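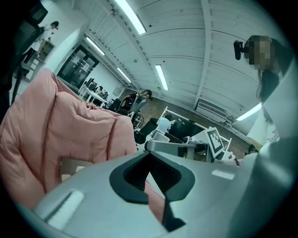
Fundstead, Nov 14, 2025

OK quick one because the train is at five and I haven't packed. Two days of shopping in Fundstead and my feet are done. Writing this in the hotel lobby with the bags piled up on the other chair.

So. Flundumel first, since everyone emails me about Flundumel. It's the big mall right outside the north exit of the station, you come up the escalator and you're basically in it. Eight floors. Floors two and three are the ones people travel for, all the small young labels, and I'd say go up to six and work your way down instead. Six is where the sale racks get pushed. Found a gray wool skirt up there for less than my lunch cost. No tags on it, no idea who made it, don't care.

The music is LOUD. Each shop plays its own and there are no real walls between them so you get two choruses at once. I lasted an hour and a half the first day, then went to sit on the steps outside with a bun.

Went back in the evening and it was much better. After seven the school crowd clears out and the staff have time to talk to you. A girl at one of the knitwear places redid my entire scarf situation without asking. She was right. Bought the scarf.

Fitting rooms — take your shoes off before you step up, there's a little ledge. I forgot twice. Also a three item limit, and they do check.

Day two was Lagman, the street not the mall (there's a Lagman mall too, skip it, phone shops and a food court). The street runs downhill from the old post office to the river and it's nearly all secondhand. Used to be fabric wholesalers, and a few are still hanging on, bolts of stuff stacked out on the sidewalk. The rest is vintage. Some of it good vintage, a lot of it just old sweatshirts at silly prices.

Best shop by a mile is number 143. No sign, green door, up a very steep flight of stairs. Jayson Tagle runs it on his own and he sorts everything by color, which drove me nuts for ten mintues and then I got it. You stop looking for a size or a label and just look. He opens at noon ish. "Ish" is his word. I stood out there till twelve forty the first time I came, last year, so this time I had coffee across the road first and watched for the lights.

Got there: one corduroy jacket, brown, slightly too big in the shoulders. Two belts. A silk blouse for my sister that I will probably keep, sorry.

He doesn't haggle but he does round down if you buy more than one thing. Cash only. The nearest ATM is back up the hill, so get money out before you walk down. Learned that the hard way with a belt in each hand.

Lunch was at the noodle counter halfway down, the one with the blue curtain. Eleven seats I think? Line moves fast. Get the cold one with the sesame even if it's chilly out.

Then Weden in the afternoon. I wasn't going to bother. It's a department store, my mom would love it, the ground floor is all handbags and perfume. But Ariel Enriquez told me to go to the basement and when Ariel tells me to go somewhere I go. Basement is shoes. ALL shoes. And a repair counter at the back where they put a new heel on my left boot while I sat there in paper slippers. Twenty minutes. The woman wouldn't let me leave until she'd polished both, no extra charge.

The rooftop at Weden is nice too, benches and a tiny garden, and you can eat stuff from the food hall up there. Closes at dusk this time of year so don't leave it till last like I did. Got six minutes and a very polite man jingling keys.

Getting around: I got the day bus pass both days and honestly only needed it once. The 701 goes from the station to the bottom of Lagman, so take it back UP the hill when you're loaded down. Walking down is fine. Every 15 minutes or so, later in the evening not so much.

Lockers at the station, a few people asked. The big ones were gone by 10 both mornings. There's a second set down past the ticket office that are mostly empty, go there. Bring coins.

What I spent, all in, clothes only: 3,476. Local money, calm down. Still over what I said I'd spend. The scarf did it. And the blouse.

Things I didn't get to: the Sunday flea thing by the river (wrong days), the button shop Ariel keeps going on about, and the top floor of Flundumel which is closed for building work untill December. They're putting in 4 new shops and a cafe from what the poster said. So I'll be back, probably the week before the holidays, which is a terrible idea, crowds wise.

If anyone knows whether the button shop takes cards tell me in the comments. And if you've got a better noodle place near Lagman I want that as well — somewhere with proper chairs.

Right. Bags. Train.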